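Demonstration Program: Frequently Asked Questions
Funedness Task Teaching Office

Search this site Enter keywords Go

What is a hand demonstration?
A participant completes a household task with bare hands while a head-level camera records it. The recording is later used to teach the same task to a robot.

How does it differ from remote control?
In remote control sessions, held at the Datwood site, the operator moves the robot's arms from a control station. Each session lasts 40 minutes.

Which tasks are accepted?
Packing, sorting and clearing small items at a table. 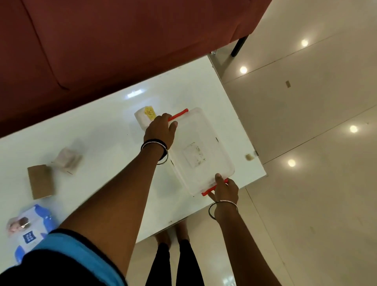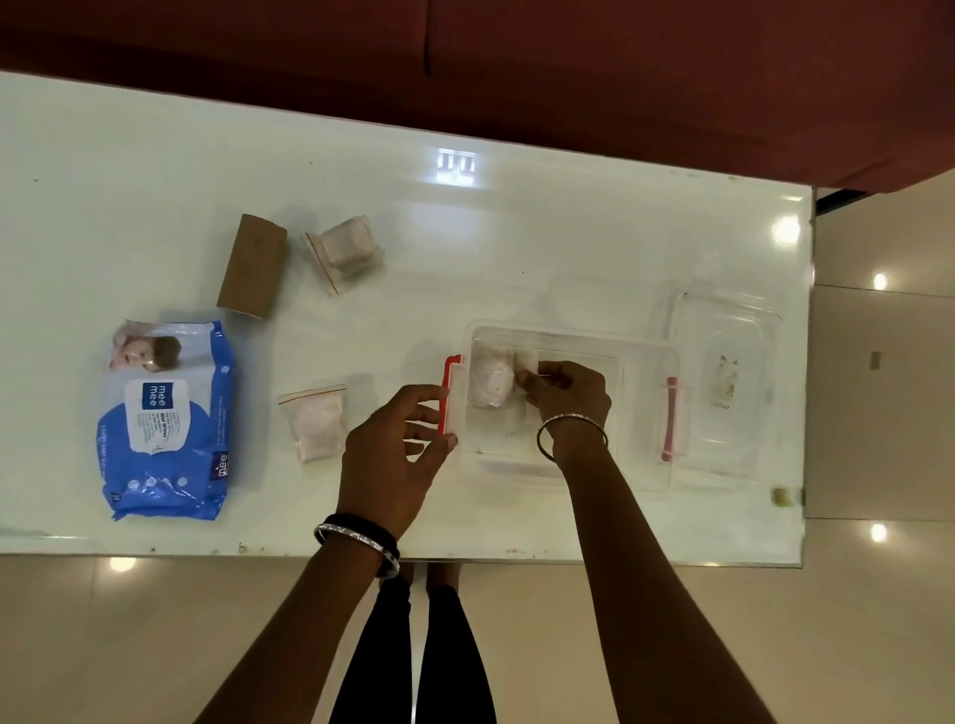 Participants should work at their normal pace. A dropped item may be picked up and the task continued. Each task is performed 3 times unless the task sheet states otherwise.

May I wear jewelry?
Yes, provided it does not restrict the hands.

How do I withdraw a recording?
Write to Xóchitl Medrano, Program Records, within 90 days of the session. Withdrawal requests are confirmed in writing.

Page last reviewed Apr 17, 2023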